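I finished the move to the new flat in January and have been meaning to write down how the storage side of it went, mostly for my own use next time. I moved from a two-bedroom house at Brustside to a one-bedroom flat on the other side of the river, and everything that didn't fit had to go somewhere.

The somewhere was a self-storage unit run by Kerkura, which has a site behind the old bus garage. I had it for 9 months. I'd planned on two.

## What it cost

The final total was £2,069. That covers the rent on the unit, the padlock they make you buy from them, the insurance they make you take unless you can show your own, and one late fee that was my fault. It doesn't cover the van.

If you had asked me beforehand what the things in that unit were worth, I would have said £4,000. I did believe that. There was a table, a bed, two bookcases, a sideboard, a lot of kitchen things and a great many boxes. When I came to sell most of it I got £400, and that took three weekends and a lot of messages from people who never turned up.

So I paid a good deal more to keep the stuff than it was worth to anyone else. I know that isn't the only way to value furniture. I would still pay to keep the bed, and I have. But most of what was in there I didn't like much when it was in the house, and I'd stopped thinking of it by the second month.

The rent also went up at the six-month point. This was in the agreement, on the second page, and I had signed it. The first few months are cheap to get you in and then it goes to the normal rate. I'd advise anyone to work out the whole thing at the normal rate and treat the early discount as a bonus.

## Long furniture

The worst decisions were all to do with long, low pieces. They look useful because there's so much top to put things on, and they're hard to place anywhere except the room they were bought for. My sideboard was too long for every wall in the new flat. I measured it twice and then measured the walls again in case they had changed.
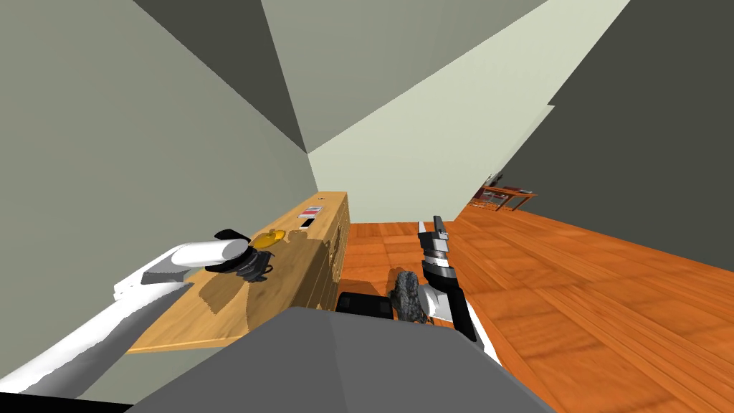
You should have sold the sideboard before you moved, wrote Brito in the comments under my last post, and I think that's right. The same comment said that a buyer will come to a house and lift something out of a front room quite happily, but will not drive to a storage site, sign in at a desk and wait for a goods lift. I had three people drop out when they heard where it was.

In the end it went to a couple who were fitting out a workshop and wanted a long surface and didn't mind the marks. They took it away in two trips — the drawers first, then the body. I was glad to see it go and a bit surprised by how little I minded.

The bookcases were simpler. One came to the flat and one went to a neighbour downstairs. I'd been storing the pair of them because they matched, and they'd never even stood in the same room.

## Boxes

I labelled the boxes by room, and I wouldn't do it that way again. "Kitchen 4" tells you nothing when you want the sieve. It also made no difference at the other end, where the kitchen is part of the living room and half of the "Spare room" boxes had to be opened in the hall.

What I should have done is label them by when I would next want them. There were things I needed in the first week, things I needed by winter, and things I couldn't name a date for. That last group filled most of the unit. I went through it on a cold morning with the shutter up, sitting on an upturned crate, and got it down to four boxes in one go. It was mostly paper. I had kept the instructions for a washing machine I left behind two houses ago.

I bought the strong double-walled boxes from Nivitz and they held up well. Nothing at the bottom of a stack had crushed. The cheap ones from the corner shop had all gone soft at the corners, and one had split along the base with the good plates in it. Two plates broke. I've been eating off the rest and haven't missed the two.

One other practical point — leave a gap down the middle of the unit. I packed mine solid, front to back, like a van. It looked very tidy and it meant that to reach anything at the rear I had to take half of it out into the corridor, where you're not supposed to leave things. I visited less because of it, and visiting less is how two months became so many more.

Take a torch as well. The corridor lights at my site were on a timer and went off while I was still reading labels. I ended up walking to the end and back to set them going again, every few minutes, for most of an afternoon. 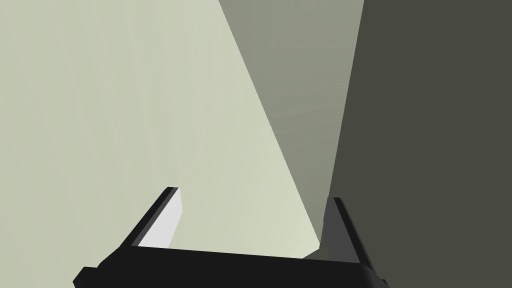 ## Whether I'd do it again

For a short gap between two homes, yes. If the dates don't meet and you have a bed and a table you mean to use, a unit is a reasonable answer and the Kerkura site was clean and easy to get into. The staff were fine. The gate code worked every time but one.

I wouldn't use one again to put off deciding. I could have done all of the sorting in the house at Brustside, in the warm, with a kettle and my own front door for buyers to come to. I did the same work later in a metal room with a coat on, and paid rent on it.

There's a notice period too, which I'd forgotten. You have to tell them two weeks ahead and the unit has to be swept. They lend you a broom but there was only one and somebody else had it, so I went home for mine.

The bed is up, the one bookcase is full, and the four boxes are on top of the wardrobe. I've opened one of them so far. It had the sieve in it, along with two extension leads and the curtain hooks I had already replaced.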